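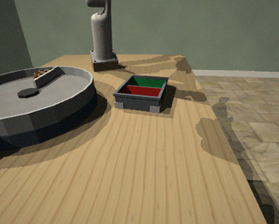 Old Motorcycles Come Back to Iltby in November

Our town will have its motorcycle weekend again this year, and I am happy to write that the date problem is solved. Last year the ride was on the same weekend as the food market, and the riders had to wait behind the delivery trucks on the river road. This time the market moves one week earlier and the whole of Main Street is for the bikes.

The weekend is built around the Clalero club, which has its 75th birthday. The club began with few members and one shared garage behind the bakery. Today it has 677 members in the county and beyond, and many of them still ride machines older than themselves. I do not ride, I only watch, but I have watched for a long time and I think this will be the biggest meeting we have had.

The parade starts at the old train station and goes over both bridges to the fairground. It is 18 miles if you count the loop around the lake, and the riders do take the loop, so please do not expect them back quickly. The best place to stand is on the hill by the school. There you hear the engines a long time before you see them.
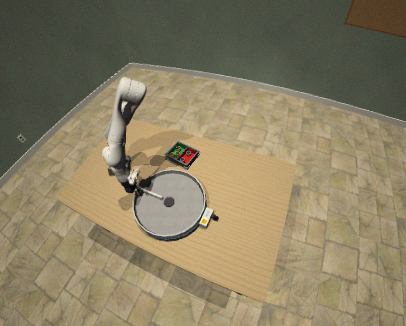
After the parade the bikes stay on the fairground until dark, and visitors can walk between them and talk with the owners. Last year I asked one man a small question about his carburetor and I went home one hour later. Please ask before you sit on a motorcycle or put a child on it. Most owners will say yes, but the exhaust pipe can burn a leg very badly.

The music is in the big tent. The band Wumbei will play in the evening - they were here before, and it was loud - and in the afternoon there is a quieter program with the school orchestra. Setora, the diner at the station, will open early on both days and sell breakfast from the side window. They ask you to bring small bills.

Entrance to the fairground is 2 dollars for adults and free for children. Parking is on the field north of the lake. If it rains before the weekend, this field becomes soft, and then cars will go to the school instead. Signs will be put up in the morning.

People who live on the parade route must move their cars off the street the evening before. Riders who want a place in the parade can sign up at the library desk until the end of summer. The form is one page, and you need to bring your license and proof of insurance with you.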